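Work and Automation, Unit 4
Handout: Who does the fiddly bits?
Plurdale evening course, 3 May 2025

Please read this before the session, and bring something to write on, as we'll be drawing workflows for the first half.

Last time we looked at the big, fenced-off kind of automation: the welding cell, the palletiser, the machine that does one thing all day behind a yellow line. I love those machines, but they tell us very little about what happens when a robot is set up at the same sort of bench a person would use. So this unit stays with the Arai site in Fivville, which handles shoe-shaped trays. It is a small operation (30 people on the day shift, 13 of them on tray handling when the trial began) and it makes a wonderful case, precisely because the work looks so simple.

Try it yourself with a shoebox lid. Pick it up by the rim, turn it over, set it down square with its neighbour. Your fingers find the edge before you've thought about it, and if it slips you catch it with the other hand. Now write down every decision you made. Most groups fill a page and are still arguing!
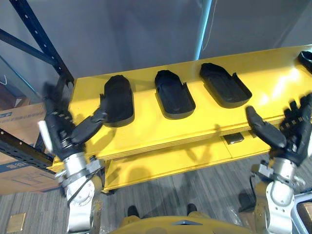
The handlers at Fivville had never been asked to write any of this down either. Their job card said "place trays" and that was that. Once two robot arms with fingered hands came into the picture, somebody had to say which part of a rim is safe to press, how far apart the trays should sit, and what counts as good enough. The people who knew were the handlers, and four of them moved on to a new grade called cell lead — better paid, but with far more standing about and watching. Opinions on that trade differ, and the interview extracts in the reader are marvellous on it.

The Bavusero log lists 949 stops over the length of the trial. Look at how they are worded. Early entries say things like "robot stuck". Later ones say "thumb too high on notch side, moved tray, restarted". That is a trade vocabulary being born, and you can watch it happen line by line.

Terms to know

Task: what the job card says.
Tacit skill: what the worker does that the card leaves out.
Residual work: whatever is left for people once the machine has its share.
Intervention: a stop that needs a person.

For discussion

Should the cell leads be paid for the knowledge they put in, or only for the hours? Almost 17 minutes of each hour went on waiting in the first month. Is waiting work? And who ought to own the log?

Reading: extracts 2 and 5 in the course reader. Extract 3 is optional but great fun.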